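The Bin at the Back of the Shop

Ask Judite Esteves where she gets her kitchen things and she'll point you past the shiny shelves, past the Galleo saucepans and the boxed Lusero knife sets, all the way to the back wall of Marchand, the old supply store in downtown Fundville. That's where the odds and ends live. I went with her on a Wednesday morning in May and came home with a bag so full the handles stretched.

I've always loved a good scoop. I know how that sounds! But think about how many times a week you dig a coffee mug into the flour because the proper tool is in the dishwasher. Judite keeps 6 of them in her baking kitchen, all plain white plastic, one for each tub, and they never leave their tubs except to be washed. She's been baking for other people for 17 years and she talks about scoops the way some people talk about guitars. A wide bowl is good for flour and oats, she told me, and a narrow one is better for sugar, which likes to slide off the sides and onto your feet. Plastic is fine. Plastic is great, even, and it's quiet when you drop it at five in the morning with a family asleep upstairs.

Then there are squeeze bottles. If you've only ever met one on a diner table, you're missing out. Judite fills hers with caramel, with thinned icing, with olive oil, with the pancake batter her kids like to draw letters in. Her favorite has a long pointed nozzle and a little strap so the cap stays with the bottle (mine have all rolled under the stove, so I was sold right away). Cut the tip small to begin with. You can always cut more off later, and I've ruined two by being greedy with the scissors.

Washing them is the one chore. Fill the bottle halfway with hot water and a drop of soap, put your thumb over the end, shake it hard, and squirt it all out through the nozzle. Do it twice. Then stand it upside down in a glass overnight. Oil takes longer, and Judite keeps her oil bottle for oil only.

And cups! Plain white ones, straight up and down, no handle, nothing printed on the side. They hold pastry brushes, they measure out rice once you've learned where your line is, and they'll cut a decent biscuit if you flour the rim. I have one next to my sink holding a scrub brush, another full of birthday candles, and a third that wanders around the house with the dog's pills in it.

What I like best is how Judite stores everything. She has no drawer dividers and no labels. It all goes into one big metal bin with sloping sides, wide enough that nothing gets buried, and she just reaches in. Metal bins get scratched and they get stained, and she couldn't care less. The sides lean out so you can see what you have, and when it's time to clean she tips the lot into the sink, wipes the bottom down and drops everything back in any old way.

I tried it at home the same night. My bin is smaller than hers and already has too many spatulas in it, but dinner was faster and I found the good peeler.
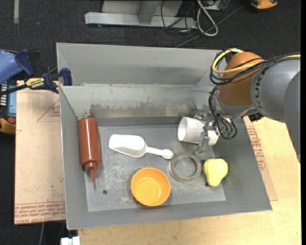
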